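Sleepers wanted for my nap diary study

I'm Seidu Agyeman, and I'm looking for 27 people who nap in the daytime (or wish they could!) to keep a diary for me through March.
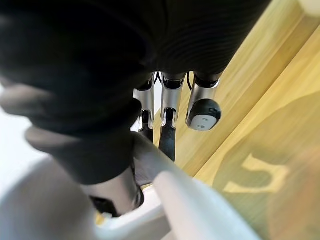
It's a small project, called Tridberg after the street I grew up on, and I want to know what a short sleep after lunch does to the rest of your day. You'd jot down when you nodded off, when you woke and how grumpy you were, then have two phone chats with me – mornings or evenings, I'm easy.

Shift workers and new parents are very welcome, and so are people who nap on buses. You do need to be over 18 and not taking sleeping tablets.

There's a £27 voucher once your diary's in. To join, drop a note in the box at the Nidik reading room or ring the front desk and ask for extension 1008.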